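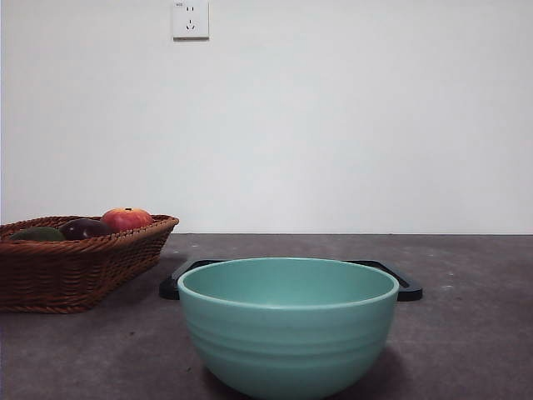

Since January the greater part of my working time has gone to the perception side of the tabletop stack we call Munel, and in particular to the module that decides where one object ends and the next begins. I have been asked by several colleagues at Kilisbridge to set down the reasoning behind the recent changes. I do so here in a personal capacity, and the opinions are my own.

The earlier version of the module treated every segmented region as a complete object. When a bowl stood in front of something long and flat, the planner received three objects: the bowl, and one short black item on either side of it. Each was given its own pose, its own bounding volume and its own place in the task list. The planner then proposed to pick up the left piece and the right piece separately. On the screen this looked reasonable enough, and it passed review twice.

The present version adds a grouping step between segmentation and pose estimation. Regions that share color, height above the table and a plausible common outline are proposed as parts of one body, and the hidden portion is carried forward as unknown space. The planner may not place anything there, and it may not assume that the space is solid. Yuto Ueda argued for this second rule from the beginning. I resisted it on grounds of cost, and I was wrong.

We tested the step on 165 stored views. The old module split an occluded object in 22 of them. The new one did so in four, and all four involved dark items lying flat on a dark tabletop, where the outline is weak and the depth values are poor. A gray surface with a mottled finish does not help. I have tried raising the contrast before segmentation, with mixed results - the edges improve, but so do the speckles, which then appear as small objects in their own right. A minimum area filter removes most of them.

Containers remain the less settled question. Fruit in a basket is visible only above the rim, and the grouping step was at first inclined to join the fruit to the basket, or two pieces of fruit to each other where they touched. Trudy Grimshaw has written a containment check that runs before grouping and looks for a rim. If one is found, regions inside it are kept apart from the container and from one another unless there is strong evidence to the contrary. It adds some 80 milliseconds per view, which the control loop can bear because perception runs only between motions.

The configuration files have also been moved from Atider to Khattak, our newer parameter store. Anyone who maintains a local copy should note that the grouping threshold is now given per surface and no longer per camera. Old files will load without an error, but the value will be ignored and the default used. A warning should be printed in that case. It is on my list for the next release, together with a proper test for transparent containers, for which we have at present no stored views at all.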